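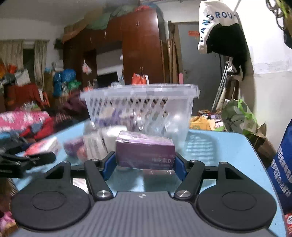

How often should a family medicine basket be gone through?
Twice a year is plenty for most homes. We do ours in January and again in July, and anything past its date goes back to the pharmacy.

Welcome to the winter sorting page! My aunt Ulla Nygård started this habit years ago, when her packets lived in 9 different drawers and it took an entire evening to find a bandage, and I have kept it up in my own rambling way ever since. The picture at the top is from the blue table, with the purple vitamin D box held upright and the clear plastic basket behind it. I do love a basket with openings in the sides, as you can peek in without tipping everything out.

A few lines to go with it, for those of you who write and ask how we go about things:

The basket takes the boxes we reach for most — vitamins at the front, please, or they get forgotten by February.

The big dark wardrobe at the back has bags and bundles piled on top, and that pile is my next project. Bouchra Abou Zeid has promised to come over and help, bless her, and I have promised soup.

Printed bags and totes are good for spare supplies. I hang mine on the wall where I can grab one on the way out, and I write the contents on a slip of paper tucked inside the handle.

Emerson Barbosa asked whether we keep the leaflets. We do, in a folder, 17 at last look, and I still can't find the one for the cough drops.

Page updated January 4, 2025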